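Harnimthorpe Serviced Kitchens
Resident's Guide, Section 15: Loading drinks into the lower drawer

This section covers storing canned drinks in the pull-out drawer at the bottom of the fridge-freezer. For bottles and cartons, see Section 14. The drawer must be set to its chill position before any drinks go in. If it is still set as a freezer, follow steps 1 to 3 first and leave it until the next day.

Changing the drawer setting

1. Open the main doors and find the control strip. Press and hold the drawer button until the light changes.
2. Take out any frozen food. Do not leave it in the drawer while the temperature rises.
3. Close the drawer and the doors fully. The light stays on when the drawer has settled.

CAUTION: Never put fizzy drinks in the drawer while it is set to freeze. Cans can swell and burst, and the mess is hard to get out of the vent slots.

Getting the cans ready

4. Stand the cans on the worktop beside the fridge, back from the edge. Wipe each one with a damp cloth and dry it.
5. Check the seams and the pull tab. Put aside any can that is dented at the rim or sticky to the touch.
6. Pull the drawer out by the middle of its front until it stops. 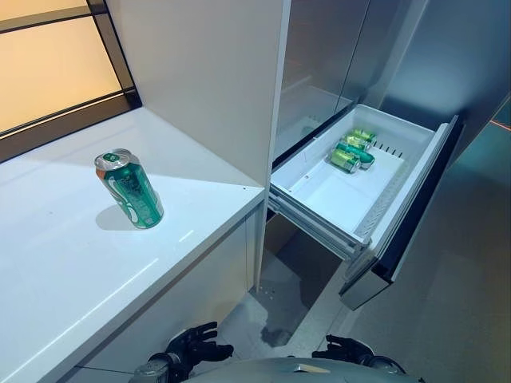 Meenakshi Salian

The drawer floor is flat, so cans will lie on it without a rack. Start at the back and work forwards.

Laying the cans in

7. Lay the first can on its side at the back of the drawer. Put it down gently and let go once it has stopped rolling.
8. Lay the next can alongside it, and carry on in the same direction. Keep them close together so that they hold each other in place.
9. Leave a small gap between the last can and the row of slots in the side. Air has to pass through here.
10. Lower each can all the way in by hand. Do not drop cans from the height of the drawer front. 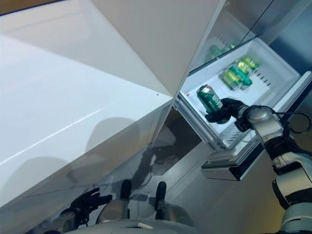
Chantal MacPherson wrote to ask whether the cans could be stood up instead, as she finds them easier to grab that way. They can, if they are short enough to clear the top when the drawer closes. Half-litre cans should be laid down. Try one can first and close the drawer slowly. If you feel it catch, stop and lay the can on its side.

NOTE: The drawer will take a load of up to 15 kg. Spread the weight and do not pile cans against the front panel.

Checking the size and date

11. Turn the can until you find the volume. It may be near the barcode, among the coloured bands.
12. Look for the date on the base. Put the cans with the earliest date at the front.

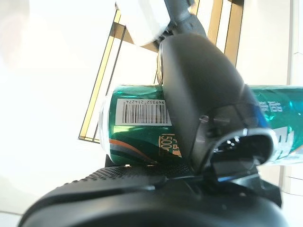
Fig. 15.3 Barcode end of a can, turned on its side.

13. If you keep a stock list on the inside of the cupboard door, write down the drink and the date before you shut the drawer.

Taking cans out

14. Take the front can first. Stand it upright on the worktop and close the drawer straight away.
15. Leave a can that has been lying down to stand for a minute before you pull the tab.
16. Wipe up any water left on the worktop. It is slippery when wet and rings will show on a glossy finish. 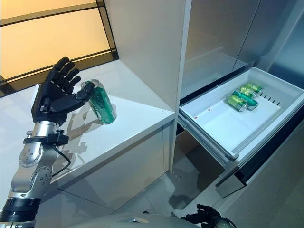 One minute was not long enough for Sivaprasad Chowdary, who reports that his drinks still foamed over and that he now waits for five. Longer does no harm. If a can has been knocked or dropped, put it back in the drawer and choose another.

Cleaning

Empty the drawer once a month. Wash the floor and sides with warm water and a little washing-up liquid, then dry them with a soft cloth. Use a dry brush on the slots. Do not pour water into the drawer or use scouring pads.

If the drawer will not close, take out the last can you put in and try again. If it still sticks, look for something that has fallen down behind it. Faults with the runners should be reported to the Harnimthorpe office, giving your flat number.

Section last revised Aug 29, 2018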